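Binell Press to Publish Two-Volume Annotated Edition of Psalm Commentaries for Congregational Study

2025-07-03

Binell Press has announced the publication of The Qaisi Psalter Commentary, an annotated English edition in two volumes intended for pastors, seminary students and adult study groups. The edition will be released in January in hardcover and digital formats.

The work covers all 150 psalms in canonical order. Volume 1 contains Psalms 1 through 72, corresponding to the first two books of the Psalter. Volume 2 contains Psalms 73 through 150, together with the indexes and the bibliography. The division follows the doxology and closing note at the end of Psalm 72, so that neither volume begins or ends inside one of the traditional five books.

Each psalm is presented in the same sequence: a new English translation, notes on the Hebrew text, a verse-by-verse commentary, and a short section on use in worship. Translation notes are set at the foot of the page. Longer discussions of disputed readings have been moved to 70 excursuses, which are placed at the end of the psalm to which they relate and are listed separately in the table of contents.

The commentary was prepared by the editorial staff of Binell Press from teaching materials developed for the Qaisi Lectures, an annual course on the Old Testament for lay readers. The lectures were originally circulated as photocopied handouts. For the present edition the handouts have been checked against one another, duplicate material has been removed, and all Scripture references have been verified. Where two sets of handouts gave different explanations of the same verse, both have been kept and the difference is marked in the notes.
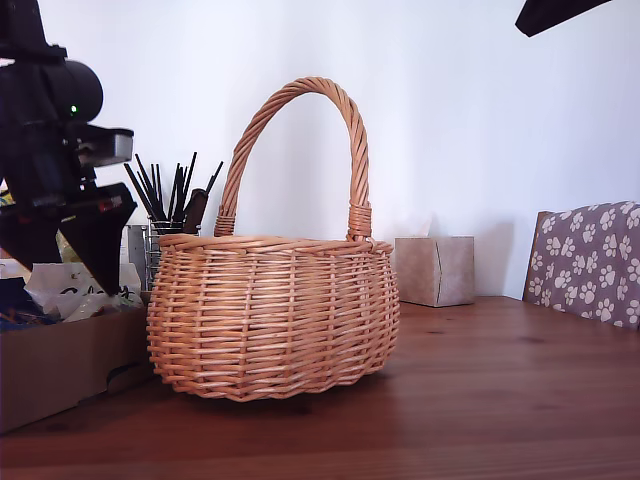

Particular attention has been given to the psalm headings. Musical and liturgical terms whose meaning is uncertain, including "selah," "miktam" and "shiggaion," are transliterated in the translation and discussed in a glossary. The glossary gives the main proposals for each term and does not select among them where the evidence is insufficient. Verse numbers follow standard English Bibles. Hebrew verse numbers are given in brackets where they differ, as they do in many psalms with headings.

The Songs of Ascents, Psalms 120 through 134, are introduced by a separate essay on pilgrimage and the festival calendar. A similar essay precedes Psalm 119 and explains its acrostic structure. The 22 Hebrew letters are printed at the head of the corresponding stanzas, with a pronunciation guide for readers who have not studied the language.

The volumes have been typeset in Sanel, a serif typeface chosen for its legibility at footnote size and for its matching Hebrew characters with full vowel points. The combined length of the edition is 1605 pages. Both volumes have sewn bindings, cloth covers and two ribbon markers, one for the commentary and one for the glossary or indexes. The inner margins have been widened so that the text remains readable when the book lies open on a lectern or desk.

The index of Scripture references includes citations from both Testaments. A subject index and an index of Hebrew words are also provided. The bibliography contains 531 entries and is divided into editions and translations, commentaries, and studies of individual psalms. Works available only in languages other than English are identified as such.

The digital edition contains the complete text of both volumes and can be searched by verse, heading or keyword. Cross-references are linked. Page numbers from the print edition are retained in the margin so that groups using both formats can follow the same assignment. Text size can be adjusted without affecting the placement of the Hebrew vowel points.

A leader's guide will be supplied as a separate download for registered purchasers. It sets out reading plans of different lengths, with discussion questions and suggested hymns for each session. The guide may be copied for use within a single congregation. Copying for resale or for distribution outside the congregation requires written permission.

Distribution to bookstores, seminaries and church libraries will be handled by Mania Book Services. The volumes will be sold as a set and will not be offered individually at the time of release. Examination copies of Volume 1 may be requested by instructors considering the work for course adoption. Requests should state the name of the institution, the course title and the expected enrollment.

Review copies are available to religious publications and academic journals in either format. Reviewers who require advance access may request uncorrected page proofs, which do not include the final indexes. Quotations should be checked against the finished edition before publication.

About Binell Press

Binell Press publishes biblical commentaries, language aids and study materials for churches and seminaries.

Media inquiries: Publicity Department, Binell Press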